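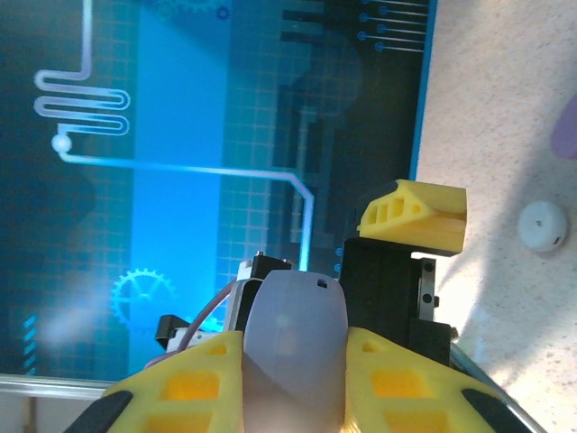
Old Selier Mill Opens Its First Apartments to Renters

The first apartments in the former Selier mill, on the north side of Nolport, are now open for viewing. The building was finished in 1908 and it was used for weaving until the last tenant moved its looms to another town. After that it stood closed for a long time, and many people in Nolport know it only from the outside.

The owner, Mulligan Homes, has divided the four floors into 87 apartments. Most have one or two bedrooms. A small number on the top floor have three bedrooms and a second bathroom. The company says that the apartments on the river side are already in demand, and that the street side is a little cheaper. Monthly rents were not printed in the first brochure, but they are given at the leasing office in the old gatehouse.

The design is by the architecture office Nustevska. The tall windows were repaired and kept, and so were the iron columns, which now stand in the middle of some living rooms. The brick walls are visible in the halls, while inside the apartments they are mostly covered for better insulation. Each kitchen comes with a stove, a refrigerator and a dishwasher. Laundry machines are in the basement and are shared by all floors. 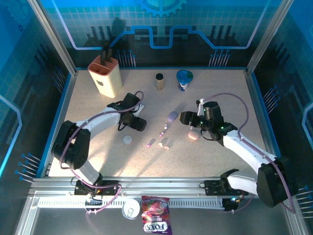

The ground floor will not be used for living. Mulligan Homes has reserved it for small offices and workshops, and it offers these units with short leases of one year. Tenants may choose their own wall finish, and plain white is not required. Strong color is allowed too, like the deep blue and teal walls with a gear at the top and a line like a circuit running across, next to a pale, speckled tabletop. The only condition is that printed panels must be removed when the lease ends. The smallest unit has 2000 square feet, and it is possible to join it with the next one.

Parking was the main question at the public meeting in spring. The plan now gives one space to each apartment, and a second space can be rented if there are any left. Bicycles can be kept in the former boiler house. The city has also agreed to move the bus stop closer to the gate, so that residents do not have to cross the main road.

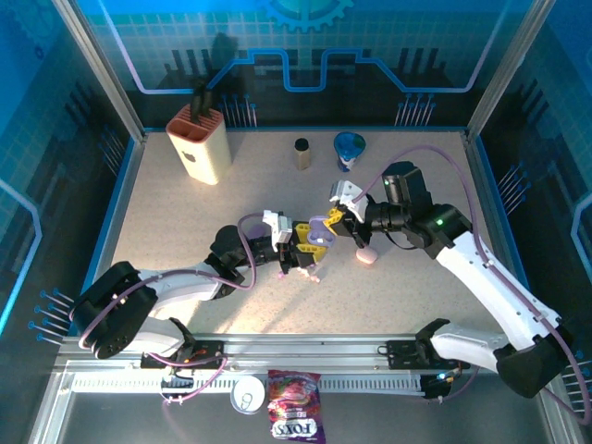

How to Visit

The leasing office is open from 10 a.m. to 5 p.m. Visitors do not need an appointment for the model apartment on floor 2, but for other apartments it is better to call one day before. The elevator in the east stairway is still being tested, so please use the west entrance. The first residents should receive their keys in September.

Comments

millrat: My grandmother worked on the third floor. Glad they kept the windows.

Two Cats: Does anyone know if pets are allowed? The brochure says only "ask us".

northsider: @Two Cats I asked at the gatehouse. Cats yes, dogs up to a certain weight, and there is a deposit.

J.B.: One space per apartment is too few for families. We will see them all parked on our street again.

Two Cats: Thank you northsider! I will go and look at the street side.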